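**Bench tips, mostly small stuff**

2026-01-12

- Old solenoids: don't toss untill tested. Meter across the two leads first. Open circuit = coil is dead, scrap it.
- Got a reading? Then bench supply, short pulse only. They heat up fast if you hold them on.
- Voltage is usually on the label. Tiny print, so phone flashlight and zoom in.
- Never lift one by the wires. Grab the metal frame.
- Nut on the end: finger tight, then a small wrench. Too much and you strip the thread.
- Coil leads go brittle where they leave the body. Bend gently, check for cracks.
- Shiny work surface scratches if you drag metal over it. Lift, dont slide. Fine scuffs are fine, no need to polish.
- Glare bad? Move the lamp to the side, lower. Shahzad tapes baking paper over his, works great.

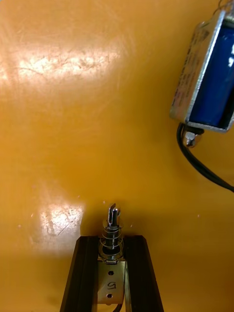
*Solenoid, blue coil, black leads. Label's on the side of the frame.*

- Bag the spare nuts right away, write the size on the bag.
- Wipe down with a damp cloth, no solvent on plastic or paint.

More when I get to the drawer.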